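Vornow 초음파 프로브 보관 캐비닛

제조: Velcombe
제품군: 초음파실 설비 > 프로브 보관
적용: 복부, 산부인과, 심장, 혈관, 근골격 검사용 트랜스듀서
사양서 개정일: 2021년 9월 10일

개요 | 사양 | 설치 | 청소 및 점검 | 옵션 | 주문

제품 개요

Vornow는 세척과 소독을 마친 초음파 프로브를 다음 검사 전까지 수직으로 걸어 보관하는 벽부형 캐비닛이다. 내부에는 여과된 공기가 위에서 아래로 흐르며, 문을 닫은 상태에서 외부보다 약간 높은 압력을 유지한다. 본체에는 소독 기능이 없다. 프로브는 반드시 해당 프로브 제조사가 승인한 방법으로 소독과 건조를 끝낸 뒤 넣어야 하며, 캐비닛에 넣는 행위를 소독 공정의 일부로 간주해서는 안 된다.

볼록형, 선형, 위상배열형, 강내형 프로브를 모두 걸 수 있다. 경식도 프로브는 삽입관 길이 때문에 표준 본체에 들어가지 않으므로 연장 본체(형식 끝자리 L)를 선택한다. 무선 프로브는 별도의 선반형 거치대가 필요하다. 충전 단자는 제공하지 않는다.

공기 여과와 순환

흡입구는 본체 상부에 있고, 프리필터와 Skondura 카트리지를 차례로 통과한 공기가 보관실로 들어간다. Skondura는 주름형 고효율 필터 카트리지로, 공구 없이 전면에서 교체한다. 카트리지 테두리의 화살표는 기류 방향을 나타내며, 반대로 끼우면 걸쇠가 잠기지 않는다.

송풍 팬은 연속 운전을 전제로 설계되었다. 문을 열면 회전수가 자동으로 올라가고, 닫으면 설정된 시간이 지난 뒤 원래 회전수로 돌아간다. 팬을 끄고 보관하는 운용은 권장하지 않는다. 정전 후 전원이 복구되면 이전 설정으로 다시 기동하며, 정전 시각과 복구 시각이 각각 이력에 남는다.

배기구는 본체 하부에 있다. 배기구 아래에 세면대, 오물 처리대, 젤 워머를 두지 않는다. 습기가 역류하면 하부 센서가 습도 경보를 반복해서 낼 수 있다.

보관실과 거치대

보관실 내벽은 스테인리스강이며 모서리는 곡면으로 처리되어 있다. 바닥판은 분리되고, 물받이를 겸한다. 바닥판에 물이 고여 있다면 건조가 끝나지 않은 프로브가 들어간 것이므로 직전 보관 이력을 확인한다.

거치대는 후면 레일에 걸어 좌우로 옮길 수 있다. 프로브 머리가 옆 프로브나 내벽에 닿지 않도록 간격을 조정한 뒤 잠금 레버를 내린다. 거치대의 접촉부는 실리콘이며 색은 회색 한 종이다. 현장에서 자르거나 갈아 내는 가공은 보증 범위에서 제외된다.

케이블과 커넥터는 보관실과 분리된 측면 홈에 건다. 커넥터를 보관실 안에 함께 넣지 않는다. 측면 홈에는 케이블 굴곡을 제한하는 곡면 가이드가 있고, 가이드보다 작은 반지름으로 감아 고정하면 케이블 내부 도체가 손상될 수 있다. 강내형 프로브는 손잡이 쪽이 가벼워 케이블 무게로 기울어지는 기종이 있으며, 이 경우 보조 클립을 사용한다.

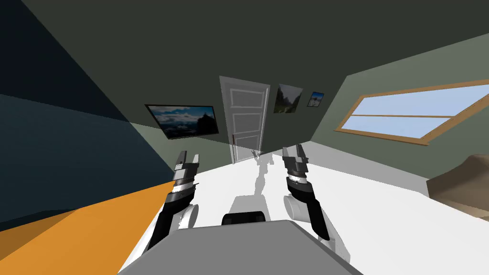 흰색 테이블 상판과 양팔 로봇, 시뮬레이션 렌더링 화면

출입 제어와 이력 관리

문은 전자식으로 잠긴다. 사용자는 직원 카드를 판독부에 대거나 표시부에 비밀번호를 입력해 문을 연다. 두 방식을 함께 요구하도록 설정할 수도 있다. 정전 시에는 동봉된 기계식 열쇠로 연다. 열쇠는 캐비닛과 다른 장소에 보관하고 담당 부서를 지정해 둔다.

프로브에는 식별 태그를 부착한다. 태그는 커넥터 하우징에 붙이며, 음향 렌즈와 손잡이의 파지부에는 붙이지 않는다. 태그를 등록할 때 입력하는 항목은 다음과 같다.

프로브 명칭 및 형식
제조번호
소속 검사실
소독 방법 구분
재소독 주기

프로브를 넣고 문을 닫으면 태그 번호, 사용자, 시각이 기록된다. 꺼낼 때도 같은 항목이 기록된다. 본체 메모리에는 최대 2,585건의 이력이 저장되고, 용량이 차면 가장 오래된 항목부터 덮어쓴다. 보존 기간이 정해진 기관은 덮어쓰기가 일어나기 전에 이력을 내보내야 한다.

내보내기는 USB 저장장치 또는 유선 네트워크로 한다. 파일 형식은 CSV이며 문자 부호화는 UTF-8로 고정되어 있다. 환자 정보는 본체에 저장되지 않고, 입력란도 없다. 검사 기록과 프로브 사용 이력을 연결하려면 기관의 검사 관리 시스템에서 태그 번호를 기준으로 대조한다.

재소독 주기가 지난 프로브는 표시부 목록에서 황색으로 바뀐다. 기본값은 7일이며 관리자 메뉴에서 프로브별로 바꿀 수 있다. 기본값은 출고 설정일 뿐이고 보관 가능 기간을 보증하는 값이 아니다. 기관의 감염관리 지침이 이보다 짧은 주기를 정하고 있으면 그 값을 입력한다.

표시부와 경보

표시부는 문 오른쪽에 있는 정전식 터치 화면이다. 얇은 니트릴 장갑을 낀 상태에서 조작할 수 있다. 대기 화면에는 보관실 온도, 상대습도, 차압 상태, 필터 잔여 수명이 나온다. 화면 밝기는 어두운 검사실에 맞춰 단계별로 낮출 수 있으며, 경보가 발생하면 설정과 관계없이 최대 밝기로 바뀐다.

경보 종류

문 열림: 문이 설정 시간 이상 열려 있음. 경보음은 문을 닫으면 자동으로 멈춘다.
차압 저하: 문 패킹의 이물, 필터 막힘, 팬 이상 가운데 하나를 확인한다.
습도 상한: 젖은 프로브의 투입 여부와 바닥판 상태를 확인한다.
필터 교체: 누적 운전 시간 기준. 차압 저하 경보와 함께 나타나면 즉시 교체한다.
미등록 태그: 등록되지 않은 태그가 감지됨. 문은 잠기지만 해당 이력에 표시가 남는다.
센서 오류: 전원을 재투입해도 해제되지 않으면 서비스 접수가 필요하다.

경보음은 음소거할 수 있으나 차압 저하와 센서 오류는 음소거 후에도 일정 시간이 지나면 다시 울린다. 외부 경보 접점은 무전압 접점이며, 너스콜이나 건물 관리 설비에 연결할 때는 접점 정격을 설치 설명서에서 확인한다.

주요 사양

설치 형식: 벽부형(표준), 이동 카트형(옵션)
본체 재질: 분체 도장 강판
보관실 재질: 스테인리스강
문: 강화유리, 좌우 개폐 방향 선택(주문 시 지정)
여과: 프리필터 + Skondura 카트리지
전원: 단상 교류, 접지형 플러그
소비전력: 200 W
이력 저장: 본체 메모리, CSV 내보내기
통신: 유선 네트워크, USB
외부 출력: 무전압 경보 접점
잠금: 전자식, 기계식 비상 열쇠
보증: 본체 2년, 필터와 패킹 등 소모품 제외

외형 치수와 질량, 거치 수량은 형식에 따라 다르다. 형식별 도면은 견적 요청 시 함께 제공한다.

설치 조건

벽체는 콘크리트, 벽돌, 또는 보강재가 들어간 경량벽이어야 한다. 보강재가 없는 석고보드 벽에는 설치할 수 없다. 경량벽의 경우 보강재 위치를 확인한 도면이나 사진을 설치 신청서에 첨부한다. 앵커는 벽체 종류에 맞는 것을 출고하므로 벽체 정보가 누락되면 출고가 보류된다.

본체 상부의 흡입구와 천장 사이에는 필터 교체에 필요한 공간이 있어야 한다. 공조 급기구 바로 아래는 피한다. 급기가 흡입구로 직접 들어가면 차압 측정값이 흔들리고, 문을 열 때마다 불필요한 경보가 날 수 있다. 직사광선이 드는 벽면도 설치 위치로 적합하지 않다.

전원은 의료기관 배선 기준에 따른 전용 콘센트를 사용한다. 멀티탭과 연장선은 허용되지 않는다. 초음파 진단장치와 같은 콘센트를 공유하지 않는다. 네트워크를 사용할 경우 고정 IP 또는 DHCP를 선택할 수 있으며, 외부 인터넷 연결은 필요하지 않다.

소독 후 물품과 사용 후 물품의 동선이 겹치지 않는 위치를 권장한다. 세척실과 검사실 사이에 전달창이 있는 구조라면 검사실 쪽 벽에 설치하는 편이 운용상 단순하다. 검사실마다 설치할지 중앙 보관으로 운용할지는 프로브 수보다 반납 경로에 좌우되는 경우가 많으므로 설치 전 현장 확인을 받는다.

청소 및 점검

외부와 유리문은 부드러운 천에 중성세제를 묻혀 닦는다. 보관실 내부는 기관에서 사용하는 표면 소독제로 닦되, 염소계 제제를 쓴 뒤에는 물에 적신 천으로 잔류 성분을 제거한다. 소독제를 직접 분무하지 않는다. 분무액이 센서 개구부에 들어가면 습도 센서의 교정값이 어긋난다.

거치대 접촉부는 분리해 세척할 수 있다. 완전히 말린 다음 끼운다. 갈라짐이나 끈적임이 생긴 접촉부는 교체한다.

프리필터는 진공청소기로 먼지를 제거해 다시 사용할 수 있다. Skondura 카트리지는 재사용할 수 없으며, 물로 씻거나 압축공기로 불어 내서는 안 된다. 교체 절차는 다음과 같다.

보관 중인 프로브를 모두 꺼낸다.
관리자 메뉴에서 필터 교체 모드를 선택한다. 팬이 정지한다.
전면 상부 덮개를 열고 프리필터를 뺀다.
걸쇠를 풀어 사용한 카트리지를 수평으로 꺼내고 봉투에 밀봉한다.
새 카트리지를 화살표 방향에 맞춰 넣고 걸쇠를 잠근다.
프리필터와 덮개를 끼운 다음 표시부에서 교체 완료를 누른다.
차압 표시가 정상으로 돌아온 것을 확인하고 보관실 내부를 닦는다.

교체 완료를 누르지 않으면 누적 운전 시간이 초기화되지 않는다. 온습도 센서와 차압 센서의 교정은 서비스 담당자가 수행하며, 교정 성적서는 별도로 신청한다. 매년 2월에 정기점검 일정을 접수하므로 점검 계약을 체결한 기관은 희망 시기를 그때 회신한다.

옵션 및 소모품

Ruggiero 이동 카트: 벽 설치가 어려운 검사실용. 네 바퀴 모두 잠금식이며 프로브를 넣은 상태로 층간 이동하지 않는다.
선반형 거치대: 무선 프로브용.
강내형 보조 클립: 표준 거치대에 추가 장착.
식별 태그: 커넥터 부착형. 태그 번호는 재발급되지 않는다.
Skondura 카트리지: 프리필터 포함 구성과 단품 구성이 있다.
문 패킹: 좌우 개폐 방향에 따라 부품이 다르므로 주문 시 본체 제조번호를 기재한다.
데이터 수집 프로그램: 여러 대의 이력을 한 서버에 모아 조회한다. 서버는 기관에서 준비한다.

기본 구성품

본체, 벽 고정판, 앵커 세트, 표준 거치대, Skondura 카트리지(장착 상태), 전원 케이블, 비상 열쇠, 관리자 카드, 사용 설명서, 설치 점검표.

식별 태그는 기본 구성에 포함되지 않는다. 보유 프로브 목록을 먼저 작성하고 필요한 수량을 본체와 함께 주문한다.

사용상 주의

젤이나 커버가 남아 있는 프로브를 넣지 않는다. 소독액에 담갔던 프로브는 헹굼과 건조를 마친 후 넣는다. 보관 전 음향 렌즈의 들뜸, 흠집, 변색과 케이블 피복의 손상을 육안으로 확인하고, 이상이 있는 프로브는 사용 대상에서 분리해 표시한다. 프로브 이외의 물품, 특히 젤 용기와 생검 유도 기구를 보관실에 함께 두지 않는다.

이 제품은 가연성 마취 가스가 있는 장소에서 사용할 수 없다. MRI 검사실 내부에도 설치할 수 없다.

주문 및 견적

견적을 요청할 때 보관할 프로브의 제조사와 형식, 벽체 종류, 문 개폐 방향, 네트워크 사용 여부를 기재한다. 연장 본체는 주문 생산이며 접수 후 사양을 변경할 수 없다. 납기와 설치비는 지역 및 현장 조건에 따라 견적서에 별도로 표시한다. 기존 캐비닛의 철거는 설치 범위에 포함되지 않는다.

관련 문서: 설치 설명서, 사용 설명서, 태그 등록 양식, 현장 확인 신청서, 형식별 외형도

Velcombe 제품의 외관과 사양은 개선을 위해 예고 없이 변경될 수 있다.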